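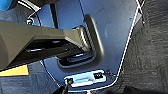
How to Get Ready for a Rental Move-In Inspection in Medina

Posted 24 August 2019 by Asmont Property Management

Medina has 3,482 rental units on its register, and a good share of them change hands in September. If you are moving into one of ours, set aside an hour for the inspection.

What to bring

Your signed lease, a photo ID and a pen. The checklist is in your welcome packet and has 2 pages.

Steps

1. Pick up your keys at the Closau Street office before 3 p.m.
2. Start at the front door and go room by room. Open every window, run every faucet and try each light switch.
3. Write down any damage, even small marks. "Scratch on bedroom door, near handle" is better than "door bad."
4. Take a photo of each item on your list.
5. Sign both pages and upload them to your Clivorex account — use the Documents tab, not Messages.

You have 6 days from the lease start date to send the form. After that, we treat the unit as accepted in good condition.

Repairs are entered separately under Maintenance. Listing a problem on the checklist does not open a work order.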